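Home News Products Press Room Careers Contact

FOR RELEASE 28 December 2025

Zetura sets its 2026 equipment budget: 13 hand-held grippers first, arms later

Hi, I'm Halyna Dovhaniuk, and I look after equipment planning at Zetura. My colleagues let me write this one myself, so bear with me (I do get excited about purchase orders!).

We've signed with Trender for 13 hand-held grippers, with delivery in February. Each kit comes with a spare set of fingers and a padded case, and I fought hard for those cases. The robot arms wait until the second half of the year. I'd love to have everything at once, but arms mean floor anchors, guarding and a power upgrade, and I want those quotes from Onyshchenko on my desk before we commit a cent.

Training comes out of the same pot. Eight people at our Pritutholm site will start on small packaged goods, picking up and setting down candy and snack bars on a tabletop, then move on to boxes once we're happy with the results. We've also put $2000 aside for wear parts, mostly finger tips and cables – last year I forgot that line completely and heard about it for months!

If you're a supplier of arms, mounts or tables and want to quote for the second round, write to me through the press room. Please send lead times along with prices, and tell me what your service contract covers after the first year.
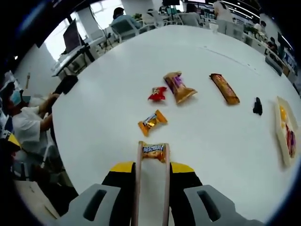 I'm also happy to talk with other buyers who are putting together a budget like ours, so get in touch and we'll set up a call.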